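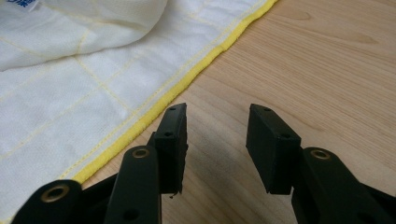 4.3 Small jobs and who ends up doing them

I should say at the start of this section that I went into the homeshare interviews expecting to hear about money. Homeshare, for anyone who skipped Section 2, is the arrangement where an older householder lets a younger person have a room cheaply, or for nothing, in return for company and a few hours' help each week. I had a whole sheet of questions ready on bills and council tax and who pays for the milk. I got answers to them too, and they are in 4.2, but people kept wandering off to talk about jobs round the house, and after a while I let them.

The 17 pairs in the Karkberg sample had all signed an agreement setting out hours and duties. The agreements are pretty vague. "Light household help" is the usual wording, and Lesia Fedoruk, who coded the transcripts with me, found that hardly any two pairs meant the same thing by it. For some it was hoovering and putting the bins out. For others it was driving to the garden centre and sitting in the café afterwards, which one sharer told us was the hardest bit of her week (she doesn't like scones). One householder thought it covered his tax return!

We asked both people in each pair to keep a diary of who did what, and got 491 entries back. The diaries came in all sorts of states -- some typed up beautifully, some on the backs of envelopes, one that was mostly about a cat -- so I wouldn't lean too hard on the exact split. Even so, 234 of the entries describe a job done by the person who, going by the agreement, wasn't supposed to be doing it. Quite often that was the householder. Christos Rallis reported something similar in his work on the Davus scheme, although he put it down to forgetfulness and I'm not convinced. When I asked householders about it they knew perfectly well whose turn it was. They'd got up early and fancied doing it.
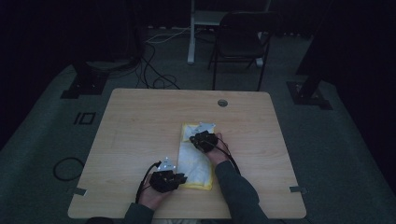 Jobs that could be shared out in the middle came up differently from jobs that belonged to one person. Cooking was nearly always one person's, and so was anything involving a ladder. Washing-up moved about. Then there was a group of jobs that could be done sitting or standing at a table while somebody else talked, and both sides told us they didn't really think of these as work: shelling peas, sorting post, polishing shoes, folding. A cloth folded into a long strip, with two hands over it and a table underneath, as in Figure 4, is about as much equipment as any of them call for. In the interviews this was where the arrangement seemed to be at its easiest, and several people remembered particular conversations by the job they'd been doing at the time. It almost never got written down. I only know how common it was through asking a second time, in November, with a shorter list of prompts.

I don't want to make it all sound cosy. Two of the pairs ended early, and in both cases small jobs came up in the exit interviews. One sharer said she felt she couldn't come downstairs without being handed something. The householder in the other pair had the opposite complaint, that he was being looked after when he'd asked for a lodger. Polyxeni Moschos has argued that schemes should write longer agreements to head this sort of thing off, and I can see the appeal, especially for the coordinators who have to pick up the phone. My own feeling is that a longer list would have helped the first pair and done nothing at all for the second.

What might have helped the second pair is an earlier visit. The coordinators at Karagiannis call round after the first month and ask each person separately, in different rooms, what they'd like to stop doing. I sat in on a few of these and they're short and a bit awkward, and people do answer. I couldn't find another scheme that puts the question that way round, though Lambros Tzavaras tells me it was tried for a while at Ollex and dropped when the funding changed. I come back to the visits in 5.1, along with the trouble we had getting hold of the notes from them.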